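**Bench tips from the Randach robot club**

Our box-sorting project is so much fun, and a tidy bench makes it better! Strap cables to the arm, but leave a loop at the wrist so it can turn freely.
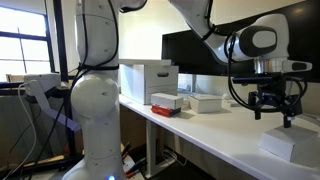 Start slow, too – we run new moves at up to 20 percent speed. Alper Kocabaş has us practice on small, light boxes first, and I love how fast everyone improves.

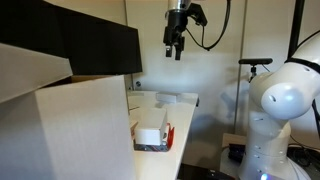 **What if the box slips?**

Lower the grip point a little and try again before you squeeze harder.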